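MISA BUILDING SERVICES
Workplace Inspection Checklist with Comments
Premises: Cument House, ground and first floors
Date of inspection: Jan 22, 2018
Previous inspection: November
Form reference: 413, revised

Scope

The inspection covered means of escape, fire-fighting equipment, floors and stairs, electrical safety, storage, welfare facilities and first aid. The roof void and the lift motor room were excluded and are the subject of a separate report. Items are marked Satisfactory, Action required or Not inspected. Comments are given where the inspector considered that the mark alone would be insufficient.

Section 1. Means of escape

1.1 Escape routes clear along their full length: Action required
Comment: Two pallets of copier paper were standing in the rear corridor on the ground floor. The remaining width was below that shown on the fire plan. The pallets are to be moved to Store 2.

1.2 Final exit doors open easily without a key: Satisfactory

1.3 Fire doors close fully onto the frame: Action required
Comment: The door between the kitchen and the main stair stops short of the latch. The closer should be adjusted and the door checked again within one week. The door to Room 410 had the same fault in November and now closes correctly.

1.4 Exit signs in place and legible: Satisfactory

1.5 Emergency lighting tested monthly and recorded: Satisfactory
Comment: The log is complete. The entry for the side porch is difficult to read and should be written again in ink.

Section 2. Fire-fighting equipment

2.1 Extinguishers on brackets or stands: Action required
Comment: One water extinguisher was being used to hold open the post room door. It has been returned to its bracket. Staff in that area are to be reminded that fire doors must not be propped.

2.2 Annual service label in date: Satisfactory
Comment: Serviced by Nair Fire Protection.

2.3 Fire blanket in kitchen: Satisfactory

Section 3. Floors and stairs

3.1 Floor surfaces sound and free from trip hazards: Action required
Comment: The edge of the carpet at the head of the main stair has lifted. A temporary strip has been fitted. The permanent repair is to be ordered under job number 536.

3.2 Handrails secure: Satisfactory

3.3 Stair nosings intact and visible: Satisfactory
Comment: The contrast strip on the lowest step is worn but still serviceable. Review at the next inspection.

3.4 Entrance matting flat and of adequate size: Satisfactory
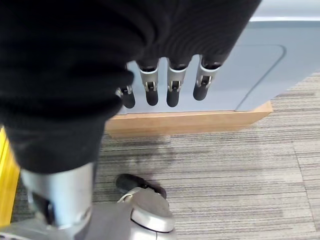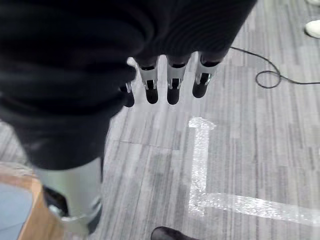

Ground floor: black fabric covering with metal-jointed fingers beneath, two views.

Section 4. Electrical safety

4.1 Portable appliances tested and labelled: Action required
Comment: The register lists 168 appliances. Three desk fans and a kettle were found without labels and do not appear in the register. They are to be withdrawn from use until tested.

4.2 Extension leads not linked together: Action required
Comment: Two leads were joined beneath the reception desk. An additional double socket is recommended.

4.3 Distribution boards locked and accessible: Satisfactory

4.4 Fixed wiring certificate available: Satisfactory

Section 5. Storage

5.1 Shelving fixed and not overloaded: Satisfactory
Comment: The Cludetti shelving in Store 1 now carries load notices on each bay, as requested in the previous report.

5.2 Heavy items kept at waist height or below: Action required
Comment: Boxes of archive files have been placed on the top shelf of Store 2. These should be brought down before the pallets mentioned at 1.1 are moved in.

5.3 Cleaning products in a locked cupboard with data sheets: Satisfactory

5.4 Step stools in good condition: Satisfactory

Section 6. Welfare and first aid

6.1 Hot and cold water at all basins: Action required
Comment: The hot tap in the first floor washroom ran for around 410 seconds before the water became warm. The heating contractor should be asked to examine the circulation pump.

6.2 First aid boxes stocked and in date: Satisfactory
Comment: Sterile eyewash in the kitchen box expires shortly and should be included in the next order.

6.3 Names of first aiders displayed: Not inspected
Comment: The notice board was being repainted.

Follow-up

Items 1.1, 1.3 and 4.1 are to be completed within one week. All other actions are to be completed within 28 days and entered in the premises log. A copy of this checklist is to be kept at reception with the fire plan.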